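Yarn scraps - quick tips before I run out the door

Stash tips, no order, typing fast.

Wind leftovers into butterflies, not balls. Balls roll under the couch. Tuck the end in the middle.

Lost the label? Snip a bit and wet it, rub between your palms. If it felts, its wool. Write that on a tag right away - you will forget.

Kitchen scale. Weigh the scrap before you start, stop at half, and thats your halfway point. Saves ripping back.

Pompoms: tie with dental floss. Yarn snaps, floss doesnt. Pull tight, then trim over the sink.
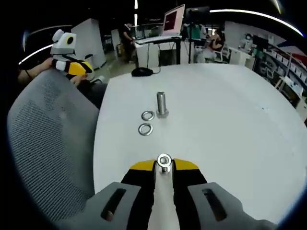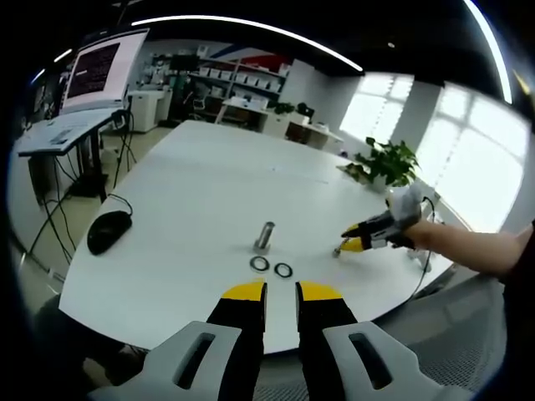
Weaving in ends - do them as you go. I had 49 on one blanket and it sat in a closet till March. Split the yarn if its bulky, run each half a differnt way.

Moths: freezer bag, four days in the freezer, out for a day, back in. Cedar is nice but I wouldn't count on it.

More when I get to it.

Comments

Babatunde Lawal: Floss! Mine always came apart. Waxed or plain?

Vilja Harju: Waxed for me, holds the knot better.

We use cookies to remember your settings. Accept / Manage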